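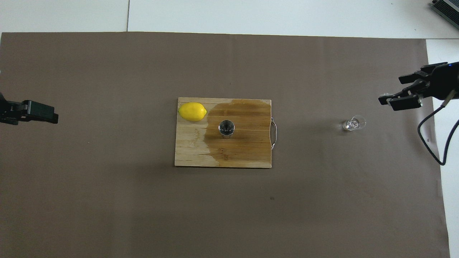
## 27 Jun 2019

Wrote nothing yesterday, too tired. Quick one now before bed.

Lemon and the small steel cup, the board half soaked already. Brown paper down over the white table — should have been doing that since April. Wiped that tabletop so many times I could draw the seam in it from memory. Paper creases but who cares, it goes in the bin after.

Board is getting thirsty. The wet goes in so dark on the right side and the left stays pale as anything. Should oil it. Have the Vallonen oil somewhere, under the sink?? Look tomorrow. Also stop leaving it wet overnight, the metal handle end worries me.

Lemons were 3 for the price of two at Meireles so I got six, silly. Want to try the cordial again. Last time way too sour, then I overdid the sugar and it was syrup. Plan: juice of 3, simmer 20 minutes, taste BEFORE adding more sugar. Write that on the jar lid or I'll forget.

Fostum catalog came in the mail. Nice boards, stupid prices. Keeping mine.

Walked home instead of the bus, app says 3,000 steps which seems low, it felt like a lot more with the bags. Shoes rubbing again on the left heel. Band-aids — put on list.

List for tomorow:

- band-aids
- sugar, the fine kind
- more brown paper, nearly at the end of the roll
- call back Grokia about the bill, they charged me twice I think
- oil for board if the old bottle's gone

Window open, still hot. Whole kitchen smells of lemon peel and I have to be up at six. Teh alarm is set, checked it already. Bed.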